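Wrist camera only vs wrist + overhead for a laundry loading policy - is my result real?

Posted in Learning from Demonstration

Gitari

Hi all, long-time reader, first real post. I'm working on a policy for loading and unloading a front-loading washer, trained by imitation, and I have a result I can't make sense of. My advisor is away until March, so you get me instead.

The setup: 463 teleoperated demos, one arm, two-finger gripper, one small camera at the wrist and one overhead. I trained two versions of the same policy. One gets both cameras, the other gets only the wrist. Same demos, same network, same number of steps, 20 test trials each. I fully expected the two-camera one to win. It didn't! The wrist-only policy finished more trials, and the gap was big enough that I went back and checked I hadn't swapped the checkpoint folders (I hadn't).

My labmates say the overhead view is "just noise" for this task, but that feels like a guess to me. The overhead camera sees the whole machine and the basket the entire time. How can more information hurt?
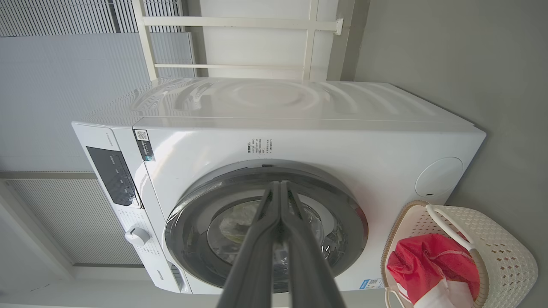

Part of what bugs me is that the wrist view looks pretty bad to a human. I spent an evening scrolling through single frames and trying to decide what I would do next if that was all I had. The machine comes out sideways, the fingers cover part of the glass, and the door is full of reflections. You get one pale crumpled patch behind the window to the left of the fingers, and down in the right corner the basket with the red garment in it. There's even a dull red reflection on the basket side of the door rim, which made me wonder if the policy is picking up on color in the glass and using it as a cue for where the basket is. Could that be what's carrying it? And if so, is it going to fall apart the first time I use a basket full of gray towels?

Things I've already tried: lower learning rate, cropping the overhead image tighter, training longer. The last one made the two-camera version slightly worse, if anything.

Any ideas very welcome. I have a workshop draft to finish and I'd like to not claim something silly.

Deisy Agudelo

Fun problem! I had something close to this when I was doing cabinet doors, so let me throw out what I'd check, in the order I'd check it.

First, did your overhead camera move at all between collecting and testing? Even a small bump. A wrist camera travels with the gripper, so the relation between the fingers and the image is the same every day, while the overhead one has to be where it was. Overlay a frame from an old demo on a live one and look at the edges of the machine. In my case the bracket had sagged, and I lost two weeks to it.

Second, look at how much your start positions vary. If the machine sits in the same spot in every demo, the two-camera network can learn to read the arm's position from above and more or less replay an average path. Looks great in training loss, and then it stops correcting near the door. Mine hit 98 percent on the held-out demos and still bonked the handle. Please don't pick checkpoints by validation loss, by the way. I did that for far too long.

Third, try dropping the overhead image at random while you train (blank it for a portion of the samples). It's a few lines of code. If the gap closes, you've learned that the network was leaning on that view too much.

About the red reflection - maybe, but I wouldn't guess from frames. Run the same trials with different clothes and a different basket and see. Also try heavy color jitter on the training images and retrain. If the wrist-only policy survives both, I'd stop worrying about it.

And 20 trials each is thin. You didn't post the counts, but put an interval on them before you write "outperforms" anywhere.

Pan

just get more demos. we went to 4000 and all the weird camera stuff went away

Idris Pugh

I agree with Deisy on most of this, less so with Pan (more demos from the same fixed setup would give you more of the same problem, I think).

One thing I'd add is to split the task into stages when you score it. Reaching the door, opening it, getting a garment out of the basket, getting it through the opening. A single success number hides where the two policies differ. When I did this on my own project the overhead view helped quite a bit with the basket and hurt at the handle, and the total came out looking like a wash. Sorry, no pun meant.

If you see the same pattern, you have a nicer thing to write up than "wrist only is better". Also interleave your trials, one from each policy in turn. If you ran all of one and then all of the other, a change in lighting could account for a good part of the gap, especially with a glossy door.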